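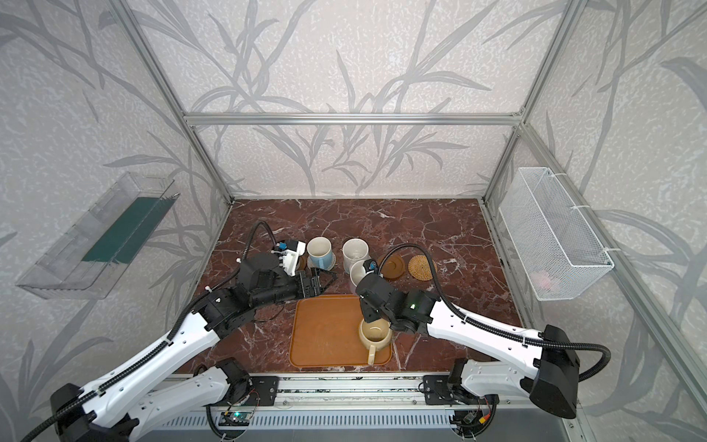
1/ Handover notes on the planner

I'm moving off the two-arm mug cell at the end of August, so I'm putting the software side in one thread. Tín Kim asked for it and some of you have been asking too. Mostly the motion planning and the control loop, a little on perception.

2/ The task: mugs on coasters at the back, a tray at the front, two arms on one rail. Move the mugs onto the tray or back to a coaster on request. The planner picks the arm, the grasp and the order.

3/ We call the planner Ollari. It started as a single-arm planner that Niall Mowat wrote for a different table. I ran two copies of it for a while with a lock around the middle of the workspace. It never crashed the arms into each other. It also made one arm wait almost all the time.

4/ The lock is gone now. Both arms are planned as one system with all the joints in a single state vector. Planning got slower, 58 ms at the median on our desktop, but total time per request dropped because the idle arm can move into position while the other one is closing on a mug.

5/ Collision model. The arm links are capsules. The extrusion bars and the walls are boxes. The baskets and shelves on the side walls are boxes too, padded a lot, and I never got around to doing better.

6/ Cables are the part I'd warn you about. The conduit on these arms loops out well past the links and the URDF knows nothing of it. I added extra capsules to the forearm and wrist with a radius of 14 mm more than the link. Crude, but we stopped getting plans that brushed a cable over a mug.

7/ The padding costs you reach near the side walls. If a plan fails with "start state in collision" and the arm is plainly not touching anything, check the cable capsules first. There's a flag, cable_pad, and you can set it to zero to confirm. Please set it back.

8/ Perception. Dandora is the detector. It gives a rim ellipse and a handle angle for each mug. Rim is solid. Handle angle is fine when the handle faces a wrist camera and poor when it's behind the body. In that case it returns the last good angle with a stale bit set, and Ollari ignores handle grasps for that mug.

9/ The marble pattern gave us false rims for a while. White veins curve, and the old model liked curves. Zdeňka Říha retrained on 3,229 frames with the bare tabletop mixed in and it mostly went away. If you swap the table surface you'll want to do that again.

10/ Patterned wallpaper has been less trouble than I expected. We crop to the tabletop before detection anyway.

11/ Grasps. Default is a rim grasp from above, one finger inside, one outside. It works for every mug we have and doesn't care much where the handle points. Body grasps are in the code but off. They need more clearance between neighboring mugs than we usually get.

12/ Placing. The tray has a raised rim so the approach has to be vertical for the last stretch. Ollari plans to a point above the tray, then hands over to a straight-line Cartesian move. After that the gripper stays closed until the controller sees the vertical force settle.

13/ "Settle" means the force reading stays inside a band for a set number of cycles. We tried a plain threshold first. It let go early whenever the arm decelerated hard, and the mug dropped the last bit. Not far, but you could hear it.

14/ Arm assignment. It's a cost, with joint travel plus a penalty for crossing the center line. No rule says the left arm gets the left mugs. People keep expecting one. With a mug in the middle you can see it pick either arm on similar layouts, and that is the tie going a different way on small pose noise.

15/ I added 2 seconds of hysteresis so it doesn't flip its choice while it's replanning. Set in assign.yaml. Nilmini Sheikh wants it to be per-object. I agree with her and haven't done it.

16/ The other arm's parking spot. It used to go all the way home. Now it hovers low over the table at whatever pose gives the shortest move to the likely next grasp. It looks odd if you're used to arms going home, and visitors ask if it's stuck.

17/ Logging. Every plan gets written with its input scene, so you can replay it without the hardware. The replay tool is called Tăng. Run it before you touch the cost weights. Run it after as well.

18/ Known bugs:
- Replays from before the two-arm change load with the right arm's base frame wrong.
- An empty coaster sometimes gets reported as occupied for one frame after a mug is lifted off it.
- Canceling during the straight-line move leaves the gripper closed. That's intended, but the status message says "idle".

19/ Napaporn Nakpan has the repo and the calibration files from here on. Calibration instructions are in the Clundine folder, second page, not the first. The first page is for the old mounts.

20/ I'll be around for questions until the end of the month, mornings are best. Send the replay file with the question if you can.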